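Motorcycle luggage: your questions, answered with only mild sarcasm

Posted in November by the Grostgate luggage desk
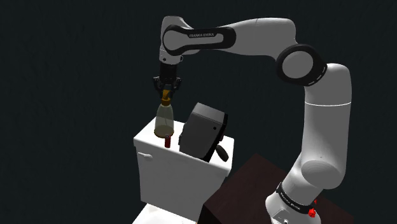
We sell panniers, top boxes and tank bags, and the same questions come in every week. Most of them are sensible.

Will the Fondero panniers fit my bike?
Probably, if you buy the right rack. The panniers are the same for everybody and the rack is made for the bike, so tell us the model and year before you order. "The blue one" has been tried.

How much can I put in them?
The Fondero pair takes 6 kg a side. People hear this and pack a cast-iron pan. Check your bike's handbook too, as the limit there includes you, your passenger and whatever you both had for lunch.

Are they waterproof?
The Fondero cases have a rubber seal and keep rain out. The Dafis soft bags are showerproof and come with separate rain covers, which work very well when they're on the bags and less well in the garage at home.

Can I get a full-face helmet in the top box?
In the Lakis, yes, one. Two will go in if one belongs to a child. Put it in chin first and don't sit on the lid.

Why does my bike feel odd with everything fitted?
It's wider and heavier at the back than it was yesterday. Raise the preload, add air if the handbook says so, and keep the heavy stuff low and forward. If it weaves at speed, slow down gently and repack – don't try to find out what happens next.

Do I have to take the rack off in winter?
No, but wash the salt off it. Bolts want checking after the first 300 miles and then whenever you change the oil.

I've lost my keys. Now what?
The number is stamped on the lock barrel. Send us that and proof of purchase and we can cut a new set. If your only note of the number is inside the locked pannier, ring us anyway.

What does it all cost?
The Lakis top box is £223 with its plate. The full set, panniers and rack included, is £583. Fitting is extra, or free if you do it yourself and have a whole Saturday's worth of patience.

Can I send it back?
Yes, if it's unused and still has its bolts. All of the bolts, please.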